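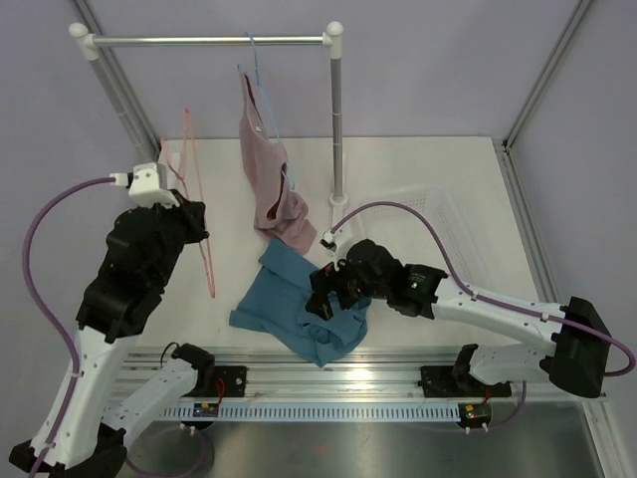

Ayman Matar replied that he'd had the same sort of dropout on his own pair of arms, and that before anyone touched the software he would want to know whether it followed the arm or followed the cable. Swap the two leads at the controller end, he wrote, and see which side sulks. He also asked which way the rail was earthed, and whether we were still on the old Grultia config.

Thanks Ayman, that was good advice and I should have thought of it myself. I'll put the whole lot in the one ticket so whoever opens it next doesn't have to go hunting through the workshop chat.

Ticket: right arm lets go partway through the hanger routine
Opened by: Innes Nisbet
Rig: two-arm clothes bench, Lirkby shared workshop
Status: open, much improved

What happens
The routine is meant to have the right arm pinch the blue shirt and keep hold of it while the left arm brings the pink hanger over. Most of the time it does. Every so often, though, the right gripper goes slack for a moment, the log shows a missed reply from the wrist, and then everything carries on as if nothing had happened, except that the shirt has slid out of its fingers. I first noticed it in July, when the heaters were on and we had the door shut, so naturally I blamed the heaters for a good fortnight. It wasn't the heaters.

What I've tried so far

1. Swapped the leads at the controller, as suggested. The fault stayed with the right arm, so the controller port is in the clear and I've put the leads back the way they were.

2. Checked the rail earth with the meter. It's fine, and so is the frame. While I was under there I gave the screws on both base plates a nip up, and one on the left was looser than I'd like — probably unrelated, but I'm noting it.

3. Ran the left arm by itself through the pick-up and hold of the pink hanger, three times through, with the right arm just keeping its grip on the shirt. Not a single missed reply from either side. That was the first real clue, as the right arm was hardly moving its wrist.

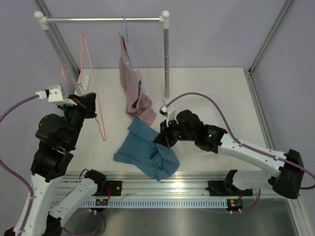 4. Ran the right arm by itself, full wrist travel, nice and slow. Two missed replies, both near the far end of the swing, where the purple cable gets pulled the hardest. I undid the tie nearest the wrist, gave the cable a bit more slack and tied it again. The next run was clean.

5. Raised the reply timeout in the config to 3000 microseconds, from whatever Grultia ships with. I know this only papers over things, and I'd like to put it back once the cable is sorted.

Where it's at now
Around 3 hours of running on Thursday without a drop, which is the best we've had for ages and I was rather chuffed. I still don't trust that cable. There's a spare in the Romaniuk drawer, but it has the older plug on one end, so it would need a new connector crimped on, and my crimping is nothing to boast about. If anybody with steadier hands is in over the weekend, please help yourself to the bench and leave a line in here to say what you did.

Ayman, to your last question: yes, still on the old config. I'm happy to move over to the Flornden branch, but I'd sooner change the cable first so that we're only altering one thing at a time.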